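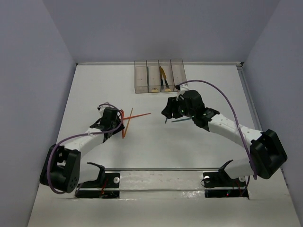 Spent the week convinced our planner was stupid. I'd like to apologise to the planner. It was being lied to.

Two arms, one table, one job: pick up thin sticks and sort them. Each arm plans its own path, then a little arbiter (called Manole, don't ask me, it was called that when I got here) decides who goes first. Manole kept deciding that neither of them should.

Turned out on reading the logs that the left arm's pose was reaching the arbiter 200 ms stale. So the right arm was politely giving way to a ghost.

Janaína Damasceno had suggested checking the timestamps on the first morning. I'd said they were fine. They were fine in the sense that they existed.

Fix is 3 lines. The commit message is longer, and mostly grovelling.

Next up, perception. Crossed sticks are horrible. The segmenter sees an X and offers you two sticks, or four short ones, or on a bad day a single stick with opinions. Grasp planner then aims for the crossing, where both of them are.

Current bodge: fit straight lines first, merge anything collinear, and never grasp within 2 cm of an intersection. Roughly as clever as it sounds. Wenceslao Tlapale calls it "regression to 1985" and has still reviewed it, so I'm counting that as approval.

Clear plastic is on the list for August. The depth camera thinks our organiser is a rumour. For now its walls are typed into the collision model by hand, and if you nudge the thing you get to type them in again.

Guess who nudged it.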